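Pultora Table Games > Guides > Basket and Cubes > Setting up the table
Contents Previous Next Print this section

4. Setting up the table

Before you fetch the cubes out of their bag, do take a few minutes over the table itself. We know it is tempting to tip everything out and get going (we have done it ourselves more times than we'd like to admit), but a table that has been laid properly makes for a much calmer game, and you will not be stopping halfway through to tug at a corner of cloth.

4.1 Laying the cloth

1. Clear the table and wipe it down. Let it dry fully.

2. Unfold the white cloth and spread it over the table. The Pultora cloth is 94 cm wide, and on most kitchen tables it will hang over a little at the sides, which does no harm at all.

3. Smooth the cloth from the middle outwards with the flat of your hand. Small creases can stay – they soon drop out – but a fold running under the basket will make it rock.

4. If you have a polished table, put a thin blanket or a bit of felt underneath so the cloth doesn't slide about.

Note: You are welcome to use a cloth of your own. Plain white or cream is best. Ilgın Uçar, who wrote the first Orkau rule booklet, played for years on an old bedsheet folded in 2, and it served her very well.

4.2 Placing the basket

5. Set the basket down near the middle of the table, with its long side running left to right as you look at it from your chair. It needn't be exact. A little to one side is fine, so long as everybody can reach.

6. Press gently on each corner in turn. Woven baskets are never perfectly flat underneath, and a new one may wobble for the first week or so. If it does, stand it overnight under something heavy, such as a couple of cookery books.

7. Run a finger along the rim and snip off any loose ends of cane with nail scissors.

Caution: Don't lift the basket by its rim when it is full. The sides are low and lean outwards a touch, and the cubes will roll straight over the top. Slide both hands underneath instead.

4.3 Setting out the cubes

For the short game (the Poklow opening, if you have the Aydoğan edition) you need only the blue, the red and the green. Put the others back in the bag and keep it off the table.

8. Stand the blue cube in the basket on the left, close to the back wall, flat on the woven floor.

9. Put the red cube to the right of the blue one and nearer the front. Leave a good gap between the two, so that either can be picked up without nudging its neighbour.

10. Place the green cube outside the basket, on the bare cloth to the right. This is the waiting cube, and it stays where it is until the first turn has been called. 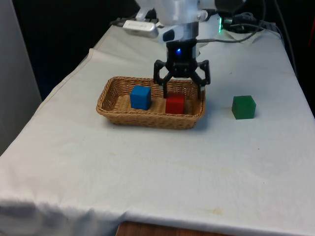 Fig. 6. Blue and red in the basket, green waiting on the cloth.

11. Have one last look from each chair. Every player should be able to see the green cube clearly and look down into the basket without standing up. If a younger player can't, a firm cushion usually does the trick.

Note: Should a cube go missing, write to us and quote part 544, along with the colour you need. Spares are sent out singly and the colours are matched as closely as we can manage, though a cube that has had a few summers on a sunny windowsill may look paler than its replacement.

4.4 Looking after the set

The cloth can be washed at 40 degrees with your other whites. Please keep the basket out of the sink – a soft dry brush will get the crumbs out of the weave – and wipe the cubes with a damp cloth, drying them before they go back in the bag.

Continue to section 5, Taking the first turn.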